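Home | Talks | Slides | Notes | Contact

What I Wish I'd Put in the Budget: Buying a Two-Arm Bench

Speaker notes, afternoon session

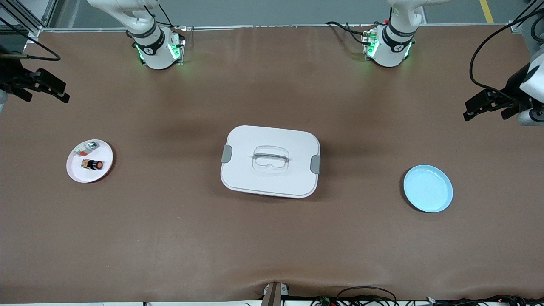

OK, so the first quote. When I opened the quote from Clavberg I did what everybody does, I scrolled straight to the arms. Two arms, two grippers, there's your big scary number, and I took that number to my boss and said this is what it costs. (Pause here, let them laugh.) It was not what it costs!

Ask for hands: who has bought an arm before? Who had money left over? Usually no hands on the second one.

Next slide, the boring lines. I'm going to spend more time here than on the arms because this is where my plan fell apart. Cables. Mounts. The table. I'd put down zero for a table, we had tables. Then you hang two arms off the back edge of one and suddenly you care a lot about how stiff it is and whether it's bolted to anything. We ended up buying a proper one from Woltlow, and then a sheet to cover the top, and then a second sheet when I cut the first one wrong. My small-parts list ran to 41 lines by November. None of them was expensive, but they all needed a purchase order, and ours take 11 working days to clear. Do the math on that before you promise anybody a start date. I didn't.

Tell the connector story if there's time. Short version: one missing adapter, $297 with rush shipping, and it sat in receiving over a long weekend.

Now the stuff on the table. People skip this one completely. You want plates, you want boxes with lids and clips, you want little odds and ends, and you want spares of all of it, the same make and the same color, because the store will stop carrying the one you like. I put $1000 a year down for props now and I don't apologize for it. Buy the lidded containers early and try the clips with your own fingers first. If a clip fights you, it's going to fight a gripper.

One arm or two? I get this every time. Go look at your task list before you look at a catalog. If most of it is moving a thing from one plate to another, buy one arm and keep the cash. If you're opening latches and lifting lids, I'd want the second arm, and I'd want it in the first order. Adding it later meant a new quote, a new approval and moving the first mount over (that was our Trarnberg bench, I still grumble about it).

Floor space! Measure with the arms stretched out. Leave room to walk behind the bench too, you'll be back there plugging things in more than you think.

Service plan: Oyelaran offered us one and I said no the first year and yes the second. Read what it says about grippers, ours had them on a separate page.

Last slide is the blank spreadsheet. Leave it up during questions, and remind them the tab for spares is at the far right because people miss it.

6 comments | 23 shares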